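Chapter 7
Carrying a Grasping Policy Between Simulated Scenes

Chapter 6 treated the policy as a fixed function and asked how well it performed on the scenes used to train it. We now change the scene and keep the policy. The question is how much of a measured success rate belongs to the policy, and how much to the lighting, the background colour and the camera position under which it was trained.

The method is simple to state. A single arm is placed on a bare platform, and one property of the scene is altered at a time while the task and the starting joint angles are held constant. Each altered scene is called a variant. The Poline study, used throughout this chapter, had 244 variants and 1,052 trials. The policy was allowed 30 seconds of simulated time per trial, after which the trial was scored as a failure.

Two terms need care. A variant is 'near' if it differs from the training scene in appearance only – colour, shadow, texture. It is 'far' if it also changes the geometry seen by the camera. Near variants are often assumed to be harmless. Section 7.2 shows that they are not, and that shadows account for much of the loss.
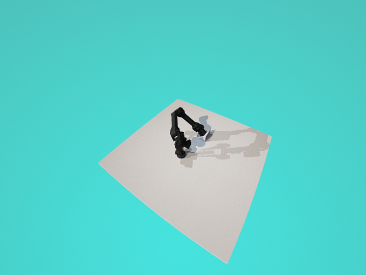

Malte Diekmann

A plain turquoise background removes one source of error, as no pixel outside the platform carries information on the task. It leaves the shadows. The two long ones running to the right are larger on the platform than the arm that casts them might suggest, and a policy trained on raw pixels has no direct means of telling a dark link from a dark patch of floor.

Section 7.1 defines the variants and the scoring rule. Section 7.3 repeats the trials with depth input in place of colour. Readers who have not met paired trials should first work through Appendix B, as the error bars in Section 7.4 depend on them.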